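Notebook, hand-held gripper demos
December, start 9:20

Picking up from the Brurklow notes. Today is small objects out of a tray, both hands, operator carrying the grippers. No arm in the loop. Ánh Trương on the grippers for the morning, Định Bạch on logging, I am writing this and resetting the tray between takes.

Goal for the day: 58 usable demos of the tray task. A demo is usable if the tracking holds from start to finish, both finger widths are logged, and the object ends up where the task sheet says. Anything else gets tagged and kept, but it does not count toward the 58.

Setup

Both grippers charged overnight. Checked finger travel on each before starting. The left one was reading slightly open when fully closed, so I re-zeroed it and wrote the new offset into the config. The old offset is still in the file, commented out. Please leave it there until we have compared the two on the older sessions.

Mapping pass first, as usual: slow sweep over the tray and the surroundings, then down to the tray and back up. First pass was rejected by the Rindosent software for low overlap. Ánh repeated it at half the speed and it went through. We should just do it slowly the first time. I have said this before in this notebook.

Sync check between left and right: three claps of the fingers at the start of each batch. Định lines them up afterward. Worked on every batch except the second, where the right gripper had not started recording. That batch has left-hand data only and is tagged as such.

Task as run

Start with both grippers above the tray, fingers open. One hand picks up the named object, the other is free to steady the tray or move a neighbor out of the way. Lift clear, hold, place, return to start. Ánh wanted to know whether the free hand has to do something every time. Decided no. If it isn't needed it stays still, and the policy should learn that too.

Take length is capped at 20 seconds. Longer than that and it is usually a fumble, and the fumbles are better stored as their own set.

Notes from the first batches

Approach speed is the main thing. Ánh moves at a natural hand speed, and that is too fast for the arm that will replay this. The replay check on the Tô bench flagged joint velocity on most of the first batch. Asked her to slow the last part of the approach and leave the rest as it was. The flags dropped right away. She says it feels like moving underwater.

Wrist angle also matters more than I expected. A person will happily roll the wrist to get the fingers around something lying flat. The arm can reach some of those poses and not others. Định put the reachable range up on the monitor so Ánh could look at it between takes. She does not look at it during a take, and shouldn't, as her hand follows her head.

Soft or light things shift when a finger brushes them. If the object moves before the grasp and the operator corrects, keep the take. Those corrections are what was missing from the last set, where every grasp was clean and the policy had no idea what to do after a bump.

Thin loops and straps are a problem. The fingers catch them on the way in and the object swings on the way out. Two options discussed:
- tuck the loop under the object at reset
- leave it wherever it falls and let the operator deal with it

Going with the second. Tucking it would be easier on us but the arm will not have anybody to tuck it.

Occlusion: when the fingers come in low, the gripper body covers the bottom part of its own camera's view, and the other gripper may come in at the side as well. Tracking coped with this as long as there was enough fixed background. It lost position twice when Ánh leaned in and the view was mostly tray. Rule from now on is to start and end each take high enough to see past the tray.

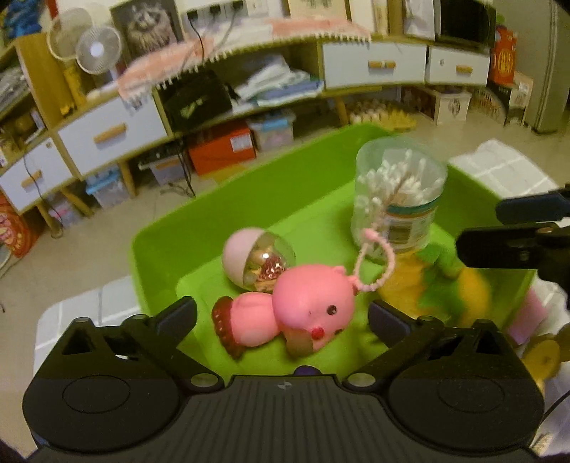
Pig in the green tray, fingers open on either side. Other gripper at right.

The pig is the hardest item on the sheet. On its side, the head is round and the fingers slide off if they close above the middle. Grasping across the body is better, but the skirt end makes the width reading look as though the grasp is wider than it is. Told Ánh to pick whichever she would use without thinking and to mix them. Định is adding a field for grasp location so we can split them later.

Swab container was easier than expected. It is clear, so I thought the depth estimate would be poor, and it was, but the demos do not depend on it. Whether the policy does is a question for training.

Swapped operators at 11:40. Định's takes are slower and smoother than Ánh's, and he pauses before closing. Keep the operator ID in the metadata. If we train on both, the pause may show up as the arm stopping over the object. Brusisel saw something like it on their side and trimmed the pauses out. I would sooner train once with them in and look.

Problems to fix

- Right gripper recording light is hard to see from the operator's side. Tape a note on the start checklist until there is a sound for it.
- Trigger on the left gripper has some slack before the fingers move. Operators overclose to make up for it. Ask Brusisel for the newer spring.
- Task sheet has two names for the same toy. Fixed in my copy, not in the shared one.
- Arms get tired. Break after each batch, whether or not the operator wants one.

Count at end of session: 58 usable reached, with the left-only batch not included. Raw files are copied to the bench machine, second copy still running when I left. Định will check it finished before wiping the cards.

Next: replay a handful on the arm at reduced speed, pig takes first.

Shared notebook, Tô bench | Contact: Định Bạch | © Rindosent | Back to top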